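How Do You Teach a Robot to Pick Something Up?

Think back to when you learned to tie your shoelaces. I expect a grown-up showed you, and then showed you again, and then put their hands over yours and helped you pull the loops through. Robots can learn in very much the same way, by being shown!

One way is to take hold of the robot's arm and move it gently through the whole job, while its computer remembers every bend. Another is remote control, where a person steers the arm from a chair across the room (a bit like a game, only slower, and your thumbs get tired).

At Merneo we often use a third way. We carry the robot's "hand" ourselves. It is called a gripper, and it has two fingers that open and close, with a small camera looking down between them. I hold it, reach for something on the table, squeeze, lift, and put it down again. The camera sees just what a robot would see if it were doing the job.

Once is never enough, I'm afraid. For one small task we might do it 50 times in a morning, and a big one can need 3,000 goes, with plenty of tea in between. Soft, pale things are tricky, and quick movements come out blurry, so look closely at the two green fingers and the white shape between them. Would you say they are about to close, or have they just let go?

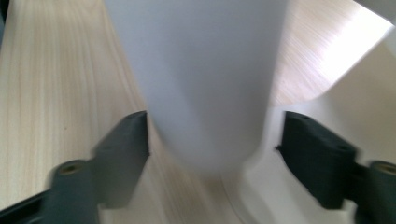

Shona Grimshaw
Robot teacher, Merneo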